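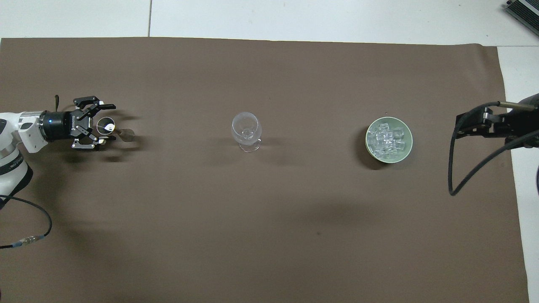
Jigger in the left gripper, glass and ice waiting. Cladance drink routine, week two.

So, the Cladance kit. A few of you have been asking since I mentioned it back in April, and I kept putting off writing it up because my opinion of it changed every couple of days. It has settled down now, mostly, so let's go.

For anyone new: Cladance is a task kit from Clastard, a small outfit that sells software and setup help for people who already own two arms and don't know what to do with them on a Tuesday-to-whenever basis (me). You don't get any hardware except a calibration card and a pair of finger pads. What you pay for is a set of ready-made routines, a teaching tool for changing them, and 9 hours of remote help you can use whenever you like. Mine cost $162 a month, with a 2-month minimum, and yes, I did wince a bit.

I picked the drinks pack because it looked like the hardest one that wouldn't wreck anything expensive. You set out a stemmed glass, a bowl of ice and a double-ended jigger on a plain sheet, and one arm does the measuring while the other handles the ice. My sister thinks it's a very long way to go for a gin and tonic. She is not wrong!

Setup took me one long evening. The guide says to use a plain, matte cover on the table and I ignored that the first time and ran straight on the white tabletop, and the thing could not find the glass to save its life. Clear glass on shiny white, what did I expect. I put a big brown sheet down, ran the calibration again, and it started finding the glass on most tries. The creases in the sheet don't seem to bother it, so I've stopped ironing it (I ironed it twice, don't tell anyone).

The jigger is where I got really impressed and also where I lost the most time. It's metal, it's shiny, it's narrow in the middle and wide at both ends, and a two-fingered gripper has every reason to let it slip. Out of the box the routine squeezed it too low, and it would swing when the arm turned. I dropped it onto the sheet more often than I want to admit. I wrote to support and got Ehsan Rahimi, who was lovely and very patient, and he had me swap the finger pads for the ones in the box (I had left them in the box, obviously) and drop the closing speed. After that the swinging pretty much stopped. He also told me to practice with the jigger empty until I trusted it, which is advice I'd pass on to anybody.

Ice is the other story. The pack assumes blocky cubes, and it's pickier about them than I am. Clear square ones from the silicone tray are fine. The half-moon ones from my freezer door slide out of the fingers like soap. The bowl matters too! I started with a tall mixing bowl and the right arm kept bumping the lip on its way in, so now I use a low green one from the kitchen and pile the cubes up. When the pile gets down to the last few it still has trouble, and I usually just stop the run and top up.

Now the teaching tool, which is the bit I'd really be paying for if I stay on. You move the arm by hand to where you want it, press a button, move it again, press again, and it fills in the rest. I moved the glass over toward the middle of the sheet and taught it the new spot in 20 minutes, including a coffee. Compare that to the Hoàng package I tried last year, where every little change meant going back into a config file and hoping. Hoàng was cheaper and the grasping was a touch gentler, I'll give it that, but I never got past one task with it.

Stuff I don't love. The progress screen tells you a step has finished even when the gripper closed on air, and I think that's a pretty silly thing to get wrong in something you pay for monthly. The guide skips over cables completely. Mine had a habit of catching when the arm folded back, and I had to work out for myself how much slack to leave. And the two arms take turns very, very politely. One goes, it stops, there's a pause, the other one goes. You could make the drink yourself, drink it, and wash the glass.

Toàn Cao, who some of you know from the Celbridge meetup, has the same kit running the table-setting pack and says the pauses are shorter there. He's going to bring his laptop next time so we can compare settings. If there's a hidden slider for it I will be both happy and annoyed.

Would I tell you to get it? If you've got two arms already and you want to see them do something fiddly without writing much code, yes, I'd try the 2 months and use every one of those help hours. If you only have one arm, I'd wait, as most of the packs want a pair. And if you're after speed, keep your money for now.

I'm staying on for at least another month. Next up is getting it to pour water from the jigger into the glass without putting half of it on the sheet, and after that lime wedges, if I'm feeling brave. If anybody has a favorite ice tray that makes slightly bigger cubes, leave me a comment, I've bought three already and they're all the same size.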